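Simulation-first budgeting

Simulation-first budgeting is a way of planning the purchase of robot equipment in which most of the early money goes to computer-rendered trials, and the hardware order is held back until those trials have shaped the shopping list. It is used mainly for kitchen and household work, where a real test room is costly to build and even costlier to rearrange.

Background

The method was set out by Renata Iturra, a planner at the Indcombe test kitchen, in a short guide called the Jekirlow worksheet. Her first version listed 257 possible purchases, from grippers and mounts to spare plates. After a season of rendered trials the list had shrunk to 118, a wonderful result for a small shop with one buyer. Zawadi Obura later added a section on camera placement, still the most widely copied part of the worksheet.

Practice

A planner starts with a rendered counter, a sink and a set of ordinary kitchen items. The same room is then viewed from several points, so that reach, blocked views and counter space can be checked before anyone asks for a quote. Moving a faucet in software takes a moment; moving one in a finished room means a plumber, and a line in the budget to match.

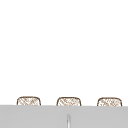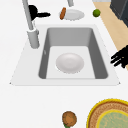
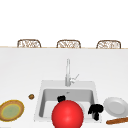
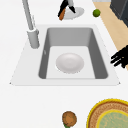
Rendered views of a simulated kitchen used in equipment planning. The second and fourth show the gripper near the sink, with a plate in the basin.

Costs

The worksheet splits spending into computing time, staff hours and a reserve for hardware. At Indcombe the opening round used 200 staff hours. The reserve stays untouched until the gripper and camera positions are settled, and it covers shipping, spare fingers and floor mounts as well as the arm itself. Clirkirard, a supplier of mounting frames, accepts the finished worksheet in place of its usual site survey.

Limits

Rendered trials say little about noise, cleaning or worn parts, and the worksheet asks for a separate repair fund on that account. Obura recommends a short rental before any large order. The Shojaei revision, issued in August, adds a page for rental fees and a table of delivery times, both welcome additions for first-time buyers.

See also

Equipment leasing
Robot gripper
Test kitchen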